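Petit fil sur ma toile beige et le support blanc
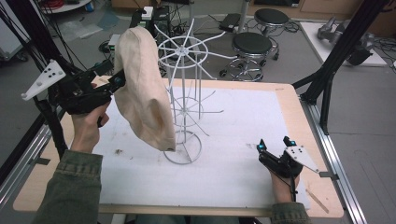

Lovely Tiongson

26/12/2024

1/ Je range l'atelier pendant les vacances. Aujourd'hui c'est le tour de la toile beige, celle que je garde pliée depuis février.

2/ Le présentoir en fil de métal blanc vient de chez Levetti. Il a un cercle en bas et de longs bras fins en haut, comme une roue. J'y pose les tissus pour qu'ils prennent l'air.

3/ La toile est assez épaisse, elle fait une grosse masse molle quand on la soulève par le haut. Je préfère la mettre sur les bras en 2 épaisseurs.

4/ Sur la table je laisse toujours une feuille blanche. Elle a déjà des petites taches brunes, je la changerai après.

5/ Kevin Phelan me demande si je vends la toile. Non, je la garde pour coudre un sac !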